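How to Rebuild a Character After a Skill System Update

Applies to: Mandness, all platforms, version 6 and later
Prepared by the Boduston Player Support Library. Reviewed by Chiến Lương.

Overview

Version 6 of Mandness replaced the fixed class trees with a single shared skill board. Existing characters were kept, but every skill point earned before the update was returned to the player unspent. A character who logs in for the first time after the update will therefore have full health and equipment and no active skills.

This guide explains how to spend the returned points, how to save the result, and how to correct mistakes. It is written for players who have completed the main story at least once. New players should complete the tutorial in the town of Chiu before using these instructions.

Before You Begin

Confirm the following before opening the skill board:

The character is standing in a safe zone. The board can be viewed anywhere, but points cannot be spent while enemies are nearby.
At least one loadout slot is free. Each character has six slots.
All equipment that grants bonus skill points has been removed. Bonus points are calculated separately, and leaving the items on will make the total displayed at the top of the board too high.

A character at the maximum level should have 72 points available. If the number shown is lower, log out to the main menu and return. If it is still lower after a second attempt, submit a support ticket and do not spend any points until a reply has been received.

Step 1: Read the Layout of the Board

The board contains 202 nodes. Small nodes cost one point and raise a single statistic. Large nodes cost three points and unlock or change an ability. Gates, marked with a double outline, cost nothing but open only when enough points have been spent in the band before them.

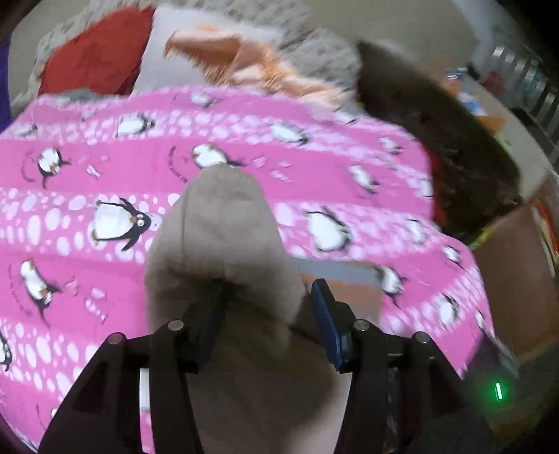
Players moving over from the old class trees should set aside a few minutes to look at the whole board at its smallest zoom level. The nodes are grouped in long horizontal bands, and abilities of the same family share a band. Plain bands hold passive bonuses, and textured bands hold active abilities. The arrangement is much like the blanket shown here, where plain pink stretches alternate with pebbled ones and the penguins are spread across both. On the board, as on the cloth, the large figures draw attention first and the small ones are easily passed over, yet most of a finished character's strength comes from the small nodes. Use the filter button to dim the large nodes if they make the rest difficult to read.

Step 2: Choose a Primary Ability

Select one active ability to serve as the center of the build. All later choices should support it. The ability should meet two conditions: the player is comfortable using it often, and the character already owns a weapon suited to it.

To compare abilities, highlight a node and hold the inspect button. The panel that opens lists the energy cost, the recovery time and the statistic that increases its damage. Note the statistic. It will be needed in Step 3.
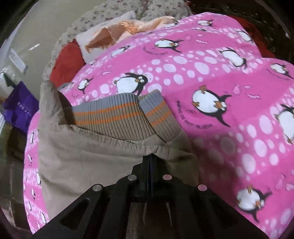
The inspect panel also lists any tags attached to the ability, such as Frost, Projectile or Summon. Tags determine which passive bonuses apply. A bonus to Frost damage will affect every ability with that tag, including those in another band, so two abilities that share a tag can usually be improved with the same points.

Step 3: Spend the First Points

Spend the first 31 points in this order:

1. Unlock the primary ability.
2. Take the shortest path of small nodes that raise the statistic noted in Step 2.
3. Open the first gate in the same band.
4. Unlock one defensive ability. Barrier and Sidestep are suitable for most characters.
5. Place what remains in maximum energy.

Press Confirm only once, at the end. Points that have been placed but not confirmed can be removed freely. Confirmed points can be removed only at a shrine, at a cost in gold that rises with character level.

Step 4: Test the Build

Save the board to a free loadout slot and travel to the training yard. Attack the armored target for one full minute using the primary ability as often as energy allows. If energy runs out before the minute ends, return to the board and move points from damage to energy recovery.

Next, enter any dungeon of medium difficulty. The training targets do not strike back, and a build that performs well in the yard may lack defense. Players who are defeated more than twice in the first three rooms should open the second gate in a defensive band before adding any further damage.

Step 5: Spend the Remaining Points

The rest of the points may be used to add a second active ability or to deepen the first. Players who usually play alone are advised to add a second ability with a different damage type, as several late enemies resist one type completely. Players in a regular group may prefer to specialize.

Put the bonus equipment back on after the final confirmation. The additional points will appear in a separate counter and can be placed anywhere next to an open node. They are lost if the item is later removed, and any node beyond them will become inactive until the path is restored.

Troubleshooting

The Confirm button is gray. The path to at least one node is broken. Choose Show Path to find the gap.

A saved loadout will not load. Loadouts saved in version 5 cannot be converted. Delete the entry and save again.

An ability is missing from the action bar. New abilities are not assigned automatically. Open Controls, choose Assign, and place the ability by hand.

The Wandisex expansion abilities are not visible. Turn on Show Expansion Content in the board filter. The expansion must be installed on the device in use, even if it was purchased on the same account.

Related Pages

Recovering Gold After a Shrine Reset
Sharing a Loadout With Another Player
List of Ability Tags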